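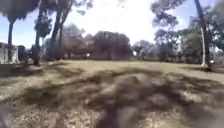 Incidencia: el formulario de avisos vecinales no deja apuntarse a la batida de limpieza
Abierta por: Sebastián Yáñez
Módulo: Wivent (inscripciones)
Estado: resuelta, con un fleco pendiente

Hola otra vez, soy el pesado de la asociación. Abro esto aparte porque en el otro hilo ya estábamos mezclando lo de las farolas con lo de las inscripciones y no había quien se aclarase.

El problema: desde que publicamos la convocatoria para recoger basura en la ribera y el parque, la gente rellena nombre, teléfono y turno, le da a enviar y le sale «Cupo completo». ¡Y el cupo es de 400! Miré el listado y teníamos 346 apuntados, o sea que sitio había de sobra. A mí me pasó lo mismo con el móvil de mi cuñada, que se quería venir al turno de tarde.

Lo que he probado yo antes de molestar:

Borrar caché y cookies. Nada.
Entrar desde otro navegador. Nada.
Cambiar el turno de tarde por el de mañana. Mismo mensaje.
Subir el cupo a 467 desde el panel (me inventé el número, quería uno que no se me olvidara). Se guarda, sale el aviso verde tan contento, y en la página pública sigue poniendo 400.

Esto último es lo que me mosquea. Si el panel dice una cosa y la página otra, alguien está leyendo de donde no es.

Respuesta de soporte

Hola, Sebastián. ¿Puedes decirnos si el acto está creado como «único» o como «recurrente»? Y si lo duplicaste de otro anterior, dinos de cuál, por favor.

Sebastián Yáñez

Pues lo dupliqué, sí. Del de July, que así se llama la ficha, en inglés, porque la creó la chica que estuvo de prácticas con la plantilla de Mellik y así se quedó. Aquel fue el de pintar los bancos y tapar las pintadas del muro del frontón, y salió tan bien que no quise volver a escribirlo todo. Está como «único», acabo de comprobarlo.

Ah, y una cosa que no puse arriba: en el correo de confirmación de los que sí consiguieron apuntarse sale la dirección del frontón en vez de la del parque. Me llamó una señora muy enfadada, con razón, preguntando dónde narices era el punto de encuentro. Le dije que en la entrada de siempre, junto a la calle Gasser, y quedamos tan amigos.

Respuesta de soporte

Gracias, eso nos ayuda bastante. Al duplicar, la ficha nueva conserva el identificador de la antigua hasta que se vuelve a publicar. Prueba lo siguiente:

1. Pasa la ficha a borrador.
2. En Ajustes, pulsa «Desvincular del original».
3. Vuelve a poner el cupo y la dirección a mano.
4. Publica y espera 2 minutos antes de abrir la página.

Sebastián Yáñez

Vale, hecho. El paso del botón me costó encontrarlo (en mi pantalla queda debajo del todo, después de lo de Fisteo para los pagos, que nosotros ni usamos porque no cobramos nada a nadie). La primera vez abrí la página demasiado pronto y seguía igual, y ya estaba yo redactando una respuesta bastante menos simpática que esta. Recargué y ahí estaba: 467 plazas, dirección buena y mi cuñada apuntada por fin a la tarde, ¡menos mal!

He avisado por el grupo para que lo intente otra vez todo el que recibió el mensaje de cupo completo. De momento han entrado unos cuantos y ninguno se ha quejado.

El fleco: los que se apuntaron antes del arreglo tienen el correo con la dirección mala. ¿Se les puede reenviar la confirmación a todos de golpe o tengo que ir uno por uno? Hay un botón de «Reenviar» en cada nombre, pero me niego a darle 346 veces.

Respuesta de soporte

Se puede hacer en bloque desde Listados, Acciones, «Reenviar confirmación». Coge la dirección nueva. Dejamos el tique abierto hasta que nos confirmes.

Sebastián Yáñez

Lanzado. Me ha llegado el mío y pone bien el parque. Me falta que me conteste la señora del teléfono, y en cuanto me diga que le ha llegado lo cierro yo mismo. Gracias por la paciencia.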